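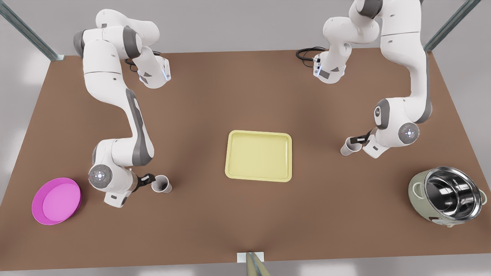 About Skuden

Skuden helps small kitchens, canteens and food labs work out what a robot will cost them before they buy one. We don't sell robots. We used to, which is how we know what gets left out of the quote.

Matěj Matoušek started the firm after approving a purchase at his old job that came in on budget and then needed a new floor, a new power supply and 13 meetings. The arm was fine. It spent its first winter in a crate. He still has the crate.

What we do now is mostly arithmetic with opinions. You tell us the job – stacking cups, moving trays, whatever your staff are sick of – and we set it up in simulation first, with one arm or two. Then we write a plan: equipment, mounting, grippers, spare grippers, training, and a line called Sokol, named after a client who insisted he wouldn't need a contingency. Sokol is never zero.

A first budget review costs $900 and runs to a few pages. A full purchase plan is $2,000. If our advice is to buy a better cart and wait a year, you pay the same, and some clients have been quite sour about it.

Our planning spreadsheet is called Lunura. It has 50 tabs and Jason looks after it. Please don't send him your own version with the colors changed.

We take on new projects until June, when everyone's fiscal year ends and the phone gets loud. Mornings are best. Have your floor plan handy, and the real one if there are two.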